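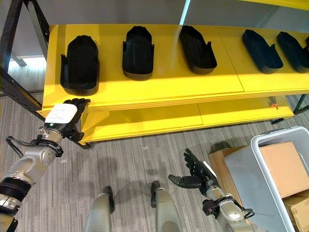

The procedure for the yellow shelves at Cuslow was three pages long and had been revised by someone who did not sign the revisions. Carolina Cordeiro was given it in August, on her first morning, together with a key, a roll of blank labels and a pencil. She read it standing up. The chair in the parts room was assigned to another department.

Section 1 defined a shell. A shell was a black molded part with a rounded end, called the toe, and an open end, called the heel. Section 2 said that shells were to be set on the upper shelf with space between them. Section 3 said that the toe was to point toward the wall. A line had been drawn through "toward the wall" in blue ink, and above it was written "as found."

She asked her supervisor which was correct.

"Which one is in ink?" he said.

"Both. One's printed and one's handwritten."

"Handwritten is later," he said, and went back to his screen.

She worked that way for a week. Shells came up from molding under two names. The Plovungate was the current model and the Pluvgate was the one before it, and the difference between them was 3 millimeters at the heel. The two could be told apart with a gauge. They could not be told apart by eye, although the man who had held the job before her was said to have done it by eye for years. The contract with Ambrosio called for 2,000 of the first and 200 of the second, the smaller lot being spares for customers who had not bought the newer model and did not intend to.

Her task was to gauge each shell, mark the sheet and put it back. The sheet had a column for the model, a column for the heel width and a column headed "Attitude." The procedure did not define attitude. She took it to mean the angle at which the shell lay on the board, and entered it as straight or diagonal. For the first week she put every shell back at the angle she had found it, as the handwriting required.

On the second week she compared the sheets.

Every shell entered as straight was a Plovungate. Every shell entered as diagonal was a Pluvgate. She had not arranged them. She had only written down how they lay before she picked them up, and then gauged them, and the two columns agreed on every line.

She checked the gauge against the reference block. The gauge was good. She checked her handwriting, in case she had filled in one column by looking at the other, and found that the attitude column had been completed in pencil and the width column in pen, which was her habit, and that in several places the pen crossed over the pencil. The attitude had been written first.

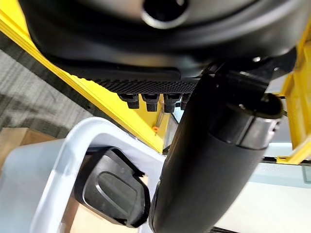 *Lower end of the yellow panel, with the orange fitting. Bin rim at left.*

There was a practical explanation and she spent two days on it. If the heel of a Pluvgate was narrower, the part might not sit flat. A part that did not sit flat might turn when the shelf was bumped. The boards had seams in them, and a seam could catch a corner. She cleaned the upper shelf with a dry cloth and laid a steel rule across each seam in turn. One board stood slightly proud of its neighbor. She set a Pluvgate across the joint, toe to the wall, and pushed the frame with her hip. The shell moved along with the shelf and came back with it, and stayed straight.

She repeated this with a Plovungate and got the same result. She recorded both under "Remarks."

Then she left them there, side by side, both straight, and went to lunch. When she came back at one o'clock the Plovungate had not moved. The Pluvgate lay on the diagonal, toe up and to the left.

She asked the people at the next bench whether anyone had touched the shelf. One of them said that people touched the shelf all day, it was a shelf. She agreed that this was reasonable and wrote it down also.

The lower shelf held whatever did not have a place. There was an orange-handled tool there that was not on the inventory. The procedure mentioned it once, in Section 7, which dealt with removing stuck labels, and in the margin the same blue ink had written "leave it near the front." She had moved it on her first day to a drawer, where tools went. She had found it on the shelf again the following morning and assumed that someone preferred it there. She now took it out from under the row of shells, looked at the handle, and put it back near the front.

Her next step was to read the old sheets. They were kept in a cabinet in the corridor, filed by month, and went back further than the Pluvgate did. The attitude column was on all of them. In the early years it was filled in with longer entries than hers: *toe to wall, settled. Toe to door. Toe to door again, moved back, did not stay.* The writing was small and leaned to the right. It was the same writing as the blue ink.

The entries grew shorter as the sheets went on. In the last year they were single letters, S or D, and beside each letter was a model name. The width column was blank from that point. He had stopped gauging. She pulled 3,000 lines of it, over several afternoons, and compared them with the returns ledger, where a wrong model would have come back from the customer with a form attached. No forms had been filed.
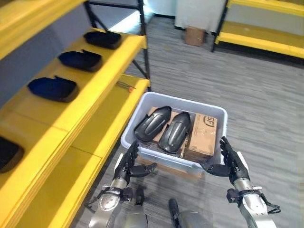 *Parts bin at the shelving. Two gray parts, cardboard sheet, carton.*

She wrote a memo. It ran to a page and a half and used the word "correlation" twice. She attached copies of the sheets and a drawing of the shelf with the seams marked. She recommended that the upper shelf be leveled, that the air duct be checked for drafts and that the column heading be changed from "Attitude" to "Orientation," as the first word could be misread.

Her supervisor read it while she waited.

"What's the defect?" he said.

"There isn't a defect."

"Are the parts in tolerance?"

"Yes."

"Are they going out in the right boxes?"

"Yes."

He turned to the drawing and looked at it for some time. He asked whether the angle was always the same. She said that it was, within what she could measure with a school protractor, and that she had requested a better protractor. He signed the request. He did not sign the memo, but he did not hand it back either, and she later saw it in his tray with a coffee ring on the second page.

The shelf was leveled. The duct was checked and was found to be closed, and had been for some time. The heading stayed as it was, because the forms had been printed in quantity.

In the third week she tried one more thing, and she did not record it until afterward. She took a shell from a carton that had come up unmarked. She did not gauge it. She laid it on the upper shelf with the toe to the wall and stood in front of it with her hands in her pockets. The room was in ordinary use. Carts went by in the corridor, and at the next bench someone was peeling tape. She watched the shell for twenty minutes by the clock and it did not move.

She looked down to write the time.
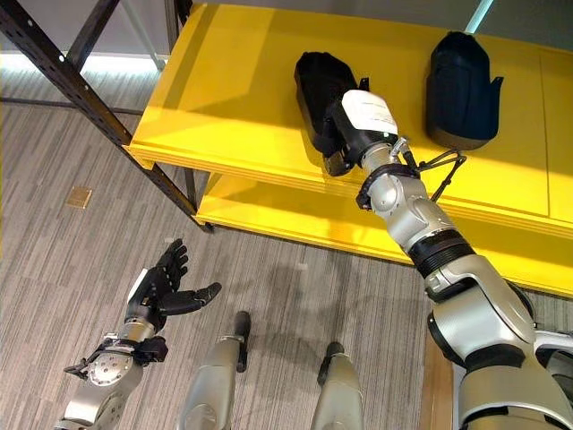 When she looked up it was on the diagonal. She had not heard it turn. She gauged it: Pluvgate, 3 millimeters under at the heel. She entered the width in pen and the attitude in pencil, in that order, and then saw that she had reversed her habit, and initialed the line so that anyone checking would know it had been noticed.

The better protractor arrived from stores in a paper sleeve. She measured the diagonal on six shells and got the same figure each time, and drew a line at that angle on the floor plan, starting from the upper shelf. It passed through the wall of the parts room, crossed the corridor and the loading door, and left the building at the corner nearest the old molding shop, where the Pluvgate tool had been cut up for scrap. She extended it a little farther, to the edge of the sheet.

She folded the plan and put it in the cabinet behind the early years.

Before going home she took up the procedure and turned to Section 3. The printed words were still legible under the blue line. She left those alone. In the margin of Section 2, beside the sentence about space between the shells, she wrote "allow for turning," and dated it by the month only, as he had, and did not sign it. Then she filled out a stores slip for a second pencil and locked the door at half past five.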